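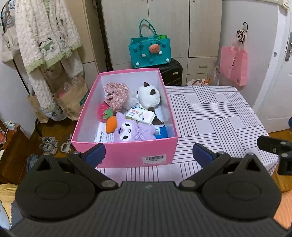 An open pink cardboard box on a table.

Residents of Codberg will be able to drop off clean, flattened cardboard at the Fothergill depot from July, after council agreed to extend a trial that began last year in neighbouring Tolislow.

The depot on Kornen Road will take cardboard boxes of any colour, along with paper bags, egg cartons and cereal packets. Waxed boxes and anything with food stuck to it will still have to go in the general rubbish.

Codberg has had no kerbside recycling pickup for cardboard outside the town centre. People living on the edge of town have had to drive to Tolislow or put their boxes out with the garbage, and council says most have chosen the second option.

In the Tolislow trial, 959 households signed up for a free drop-off pass. Council had expected fewer, and a second skip was brought in before the trial was three months old. The skips were full most weekends and staff had to turn some cars away.

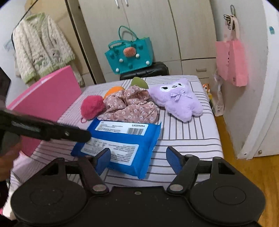 Soft plastics are a separate matter. Wrappers, mail bags and the plastic that new clothes and bedding come in will not be accepted at Fothergill for now. Council had hoped to include them but could not find a buyer within a reasonable distance — the nearest plant taking that material stopped accepting new loads over the summer. A report on other choices will go to council later in the year.

The depot will open at 9 am and close at 3 pm. Passes are free and can be picked up at the Codberg library or the council office with proof of address. Each household can have up to 2 passes, and those already issued for Tolislow will work at both sites.

Small businesses are not covered. Shop owners on the main street had asked to be let in at a set fee, but council said the Fothergill yard does not have the space to turn larger vehicles. They can keep using the paid service at the transfer station.

Tape and labels can be left on the boxes. Foam, bubble wrap and plastic liners need to come out first, and there will be a bin at the gate for anything that gets missed.

Work on the gravel entrance at Kornen Road is under way and traffic is down to one lane near the depot. Drivers are asked to use the north gate until the new surface is finished.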